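In defense of folding in the room where people live

When I moved to Rutthorpe I brought with me two suitcases, one box of kitchen things and a very strong opinion about laundry. In the home of my childhood the washing was done behind a closed door. My mother folded everything in a narrow room with no window, and guests never saw even a sock. I believed this was the only decent way, and for many years I did the same.

I have changed my mind, and I want to explain why I think others should change theirs.

Folding is work. It is slow, it repeats itself, and it is done mostly by one person in the house while the others do something more interesting. When we put this work in a back room, we also put the person there. I once kept a record of it during one March, for my own curiosity, and I found that I had spent 14 hours alone with towels. This is almost two working days. In this time my family was sitting on the other side of a wall, and they did not know what I was doing or that it was taking so long.

Now the folding is done on a wide surface with a cloth pulled flat over it, in the same room as the washing machine and the table with the laptops. One person types, another reads something on a screen, and the clothes are going from heap to pile a few steps away from them. Fruit stands on top of the washing machine. It is not elegant, but it is a room which is used.

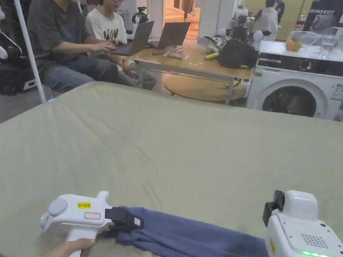

Safta Coman wrote to me after I first published a shorter version of these thoughts: I like quiet when I fold, and I would be very annoyed to do it next to somebody who is typing. For me the small room is the only half hour of the day when no one asks me for anything, please do not take it away from me.

I have read this letter many times and I respect it. If the closed door is your choice, keep it closed. My argument is with the houses where no one has chosen, where the door is closed only because it was always closed.

There is also the practical side, and here I am more sure of myself. A small room gives you a small surface. You fold against your chest, or on the lid of the machine, and the result is a pile of things which are all a little different in size. A big flat surface teaches the hands. You lay the cloth down, you pull the corners, you see at once where the fabric is crooked. I recommend a plain cover in one quiet color, because on a pattern you lose the edges. My own is from a shop called Ellell and it has already survived 93 washes, if the little marks I make inside the cupboard door are correct. A bedsheet also does the job – it moves under your hands and makes waves, so you must smooth it again and again, but it costs nothing.
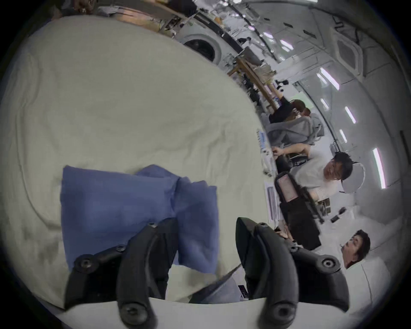 The second practical point is that a cloth should be folded in halves before anything else. I see people who begin with thirds, because a video told them so, and then they must open it and begin again. Half, then look at it, then decide. For a blue shirt and for a blue napkin the first step is the same. After this you can be as artistic as you like.

I must be fair and mention what is bad in my system. Crumbs travel. A person who eats at the table will sooner or later put a plate on clean linen, and you will have to say something. Visitors see your old pillowcases. The machine is loud when it spins, and a telephone call in the same room is then not possible. My neighbor Bianca Bogdan, who sells storage baskets from the company Ekitico, tells me that I could solve half of this with a screen on wheels. Perhaps. But a screen is again a wall, only thinner, and I have had enough of walls between me and the conversation.

What surprised me most was that the others began to help. I did not ask. A pile that is in front of your eyes is a kind of invitation, and a person who waits for a file to load has two free hands. The help is not always good. I have opened drawers and found towels rolled up like bread. Still, I prefer a badly rolled towel to another evening by myself. 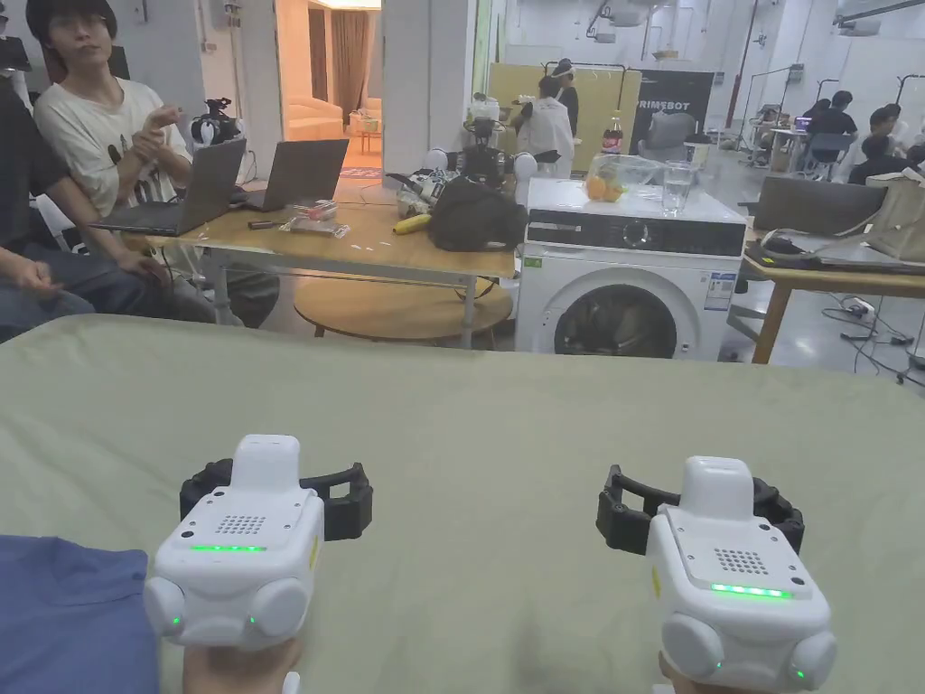 Should you fold a towel again when somebody else has done it badly?

Leave it as it is, at least while the person can see you. If the drawer closes, the towel is folded well enough, and if it does not close, you can repair it the next time it comes out of the wash.

I admit that I do not always follow my own advice on this. With the good tablecloth I wait until everyone has gone to bed, and then I do it again, in halves.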